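Trinh Vương reçoit dans la cuisine d'essai de Fermont, au rez-de-chaussée, parce que c'est là, dit-elle, qu'elle réfléchit le mieux. Elle me sert un thé, s'excuse du bruit de la rue, puis pose devant nous le petit fascicule qui l'a occupée tout l'hiver : les règles de bonne conduite pour les bras robotisés en cuisine domestique. La version de février compte 94 points. « Il y en avait 243 au départ, soupire-t-elle. Bảo Hoàng les avait tous lus à voix haute un mardi, et personne n'avait tenu jusqu'au bout, pas même lui ! »

Elle tient beaucoup à ce qu'on commence par le plan de travail. « On me parle toujours de vitesse, de force, de capteurs, et c'est très bien, il en faut. Mais une vraie cuisine est pleine de choses, vous savez. Chez les gens, on ne débarrasse pas tout avant de se mettre à l'ouvrage. Alors nous demandons que les essais se fassent au milieu des objets ordinaires, avec la vaisselle, les appareils, les cordons électriques qui traînent. »

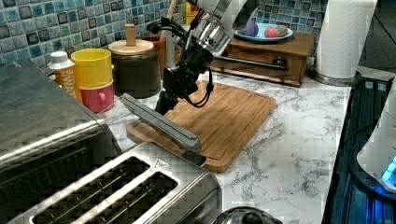

« Et puis il y a la question de l'approche, reprend-elle. Un doigt de pince qui descend vers une planche, cela paraît simple. Nous voulons qu'il ralentisse sur les derniers centimètres, qu'il touche sans appuyer, et qu'il s'arrête si le contact vient plus tôt que prévu. C'est le point 3, celui auquel je tiens le plus — on a failli me le couper, figurez-vous. »

Les câbles occupent à eux seuls deux pages du fascicule. Tanvir Gunawardena, qui les a rédigées chez Bùi, voulait qu'on vérifie leur passage dans toutes les positions extrêmes du bras avant chaque série. Trinh Vương a trouvé cela un peu lourd, ils en ont discuté longuement, et l'on s'est entendu sur une vérification le matin et une autre après tout changement de pince.

Je lui demande si les équipes suivent vraiment. Elle rit, remet de l'eau à chauffer. Chez Sillow, on a relevé presque 100 écarts pendant le premier mois, et elle s'en est plutôt réjouie : « Avant, on ne notait rien du tout. Maintenant on écrit, on se relit, on râle un peu, et la fois d'après on range mieux le cordon. »

Il reste un désaccord, qu'elle ne cache pas, sur la présence d'une personne à portée de l'arrêt d'urgence. Elle la veut permanente ; d'autres se contenteraient d'une surveillance depuis la pièce voisine. La prochaine relecture aura lieu chez Zerkwood, et elle compte bien y apporter son thé.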